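**Tópico: loiça à mão, água corrente ou bacia?**

**rozalia_hudec** · 19 jan. 2018

Boa noite a todos! Desde que nos mudámos para Jalbridge que ando a pensar nisto (a conta da água veio um susto, e somos só dois cá em casa). A minha avó lavava tudo numa bacia, com um pingo de detergente, e passava por água no fim, tudo de uma vez. Eu cresci a fazer o contrário, torneira aberta e lá vai disto. 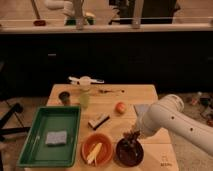
Há uma semana que voltei ao método da avó e confesso que estou encantada! Gasto uns 10 litros por refeição, medidos com o balde. Alguém mais faz assim?

**tacho_velho**

Rozália, que saudades me deu! Mas olhe que discordo um bocadinho: com gordura, a água da bacia fica uma sopa ao fim de três pratos e acaba-se por mudá-la duas vezes. Prefiro torneira em fio e fechar enquanto esfrego.

**marta.grolitz**

Eu cá sou da bacia, mas copos primeiro e frigideiras no fim, sempre. Em março medi um mês inteiro e poupei mais de 100 litros.

**tacho_velho**

Num mês? Isso é pouquinho, Marta, eu gasto isso a regar as couves!

**marta.grolitz**

Pois gasta, e depois queixa-se da conta :)

**rozalia_hudec**

Ai, vocês! Vou experimentar a ordem da Marta e deixar os tachos gordurosos para a torneira em fio. E a esponja, trocam de quanto em quanto tempo?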